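# Getting a floor pickup robot to earn its space

We have had the Toltari on loan from Woltum since November. It is a low robot on wheels with one arm and a two-finger gripper, sold for picking things up off the floor and dropping them in a bin. The tips below come from using it in ordinary rooms with ordinary clutter. Prices and plans are near the end.

## Before the first run

- Charge it fully. The first room map takes a lot out of the battery, and if it quits halfway you have to start the map again.
- Put the dock against a wall with clear floor on both sides. Ours sat next to a bookcase at first and the robot missed the dock every other time.
- Open the inside doors you want it to use and leave them open. It treats a half-open door as a wall.
- Roll up any rug with a fringe. A flat rug with bound edges is fine.
- Tie up lamp cords and phone chargers. The fingers will close on a cord and pull.

Walk the robot through the rooms once with the app in follow mode. You can skip this and let it wander, but the map it makes on its own has odd corners in it, and fixing them by hand on a phone screen is slow.

## Setting the bin

The robot needs one drop spot per floor of the house. Any open-top bin will do if the rim is no higher than the arm can reach. A dishpan works. So does a plain storage tub with the lid off.

Put the bin where you would want to sort things anyway. Ours started in the hallway and moved to the end of the couch, which cut the trips down a lot. If you move it, tell the app. The robot will not go looking, and you will find a neat pile of socks where the bin used to be.

Set the bin limit to 10 items to begin with. After that the robot stops and sends a message. You can raise the limit later, but soft things pile up above the rim and the next item gets knocked out on the other side.

## What it picks up well

Small toys, socks, plastic cups, wooden blocks, balled-up paper and dog toys with some stiffness to them. It is good with things that have a clear edge to grip.

It does poorly with:

- flat paper and playing cards
- coins, buttons and anything else that lies flush with the floor
- hardcover books, which it tips and drags
- wet washcloths
- clear plastic – it drives over this as if nothing was there

Keep a broom or a long dustpan handy for the flat stuff. Do that sweep after the robot is done, once the bigger things are out of the way.

## Wood floors

Check the wheels before you run it on a finished wood floor. Grit stuck in the tread will leave fine scratches. Pull it out with an old toothbrush and wipe the treads with a damp cloth, then a dry one.

The fingertips come down close to the floor when they close. The app has a setting called "tip clearance." Leave it on 9 for wood and tile. The lower settings pick up thinner items but the tips can touch, and on a soft finish such as oiled pine you will see the marks in low light.

Waxed floors are another matter. The wheels slip when it turns and the robot loses its place. We gave up on the one waxed room and closed the door.

## Slow it down

Out of the box the Toltari is set to its fastest drive speed. Change this first. At full speed it swings around, overshoots the item and has to back up. At medium it takes longer to cross the room but makes fewer tries at each pickup. We got more off the floor in the same half hour at medium.

The fast setting is handy for one thing, sending it back to the dock.

The same goes for the camera feed in the app. When the robot turns, the room goes by in streaks and only the gripper stays sharp. If you are steering by hand, turn a little, stop, let the view settle, and then turn again. 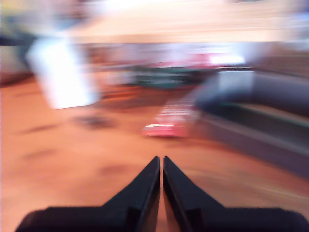
**Home Equipment Desk · Flesbridge Household Tips**

If you want to steer it onto one particular item, line up the gap between the two fingers with the middle of it before you drive forward. Bright colors are easiest to find again after a turn. A red thing on an orange-brown wood floor still shows up when everything else has smeared. A brown sock does not, so go get the brown socks yourself.

Close the fingers most of the way while driving. Wide open, they catch on chair legs.

## Cleaning and upkeep

Wipe the fingers weekly with a cloth and a drop of dish soap in water. Hair winds around the wheel axles, so turn the robot over on a towel and snip it off with small scissors. Don't pull – the seals come out with it.

The lens needs a soft dry cloth. Paper towels leave lint, and one speck in the wrong place had ours avoiding the same bit of floor for days.

Woltum says to replace the finger pads after 1,000 pickups. The counter in the app stood at 911 when ours began dropping plastic cups, so order the spare pads early. They push on and need no tools. Vermeulen sells a pad with more rib to it that fits the same fingers. It held cups better and socks about the same, and it picks up more dust.

## Buying, renting or waiting

Woltum sells the Toltari outright or by the month. The monthly plan includes pads, a swap if the arm fails, and the stair sensor, which is extra if you buy. For a house with small children the monthly plan makes sense while the toys are small and many. For anyone who has trouble bending, buying is cheaper over time.

Try it on the floor you have before you commit. The rental can be sent back within the first month, and the box it comes in is the box it goes back in, so keep the foam.

We would skip it for a one-room apartment. By the time the bin and the dock are down, they take up much of the floor you were trying to clear. In a bigger place we run it on Friday evening before vacuuming, with the rugs rolled and the doors open, and go around afterward for the cards and coins.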